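Chapter 4
Surfaces and Residue

A dry-erase board works only while its surface stays smooth. Ink sits on top of the panel and lifts off with a cloth. Once the panel is scratched, ink settles into the marks and stays there.

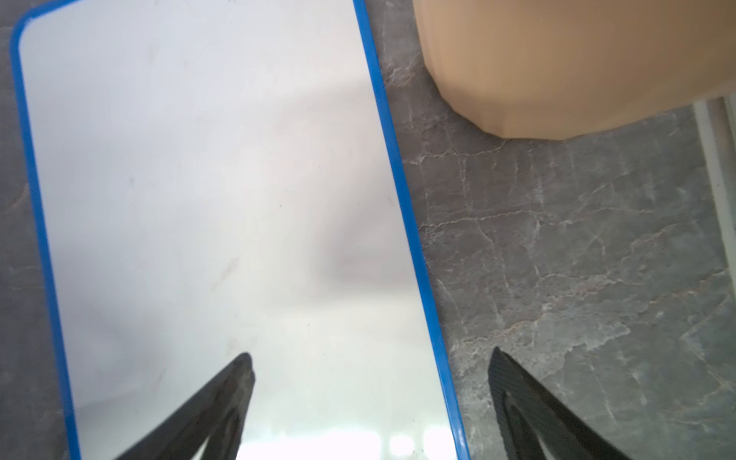
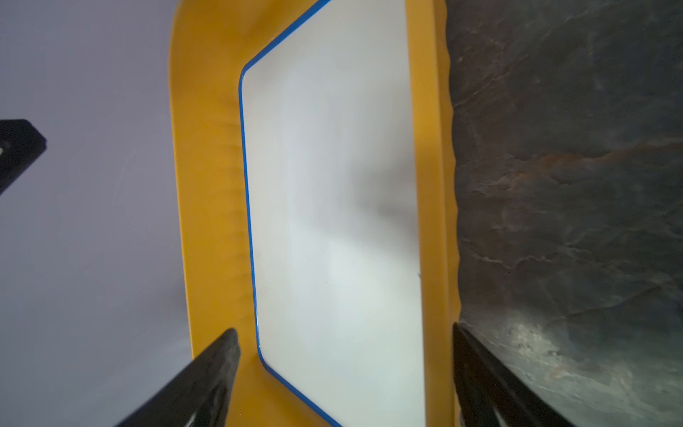
In this chapter you will compare two cleaners, Wellov and Skanlow, on small boards. Read Section 4.1 before you start. Record your results in the table on page 165, and keep your cloths for the activity in Section 4.3.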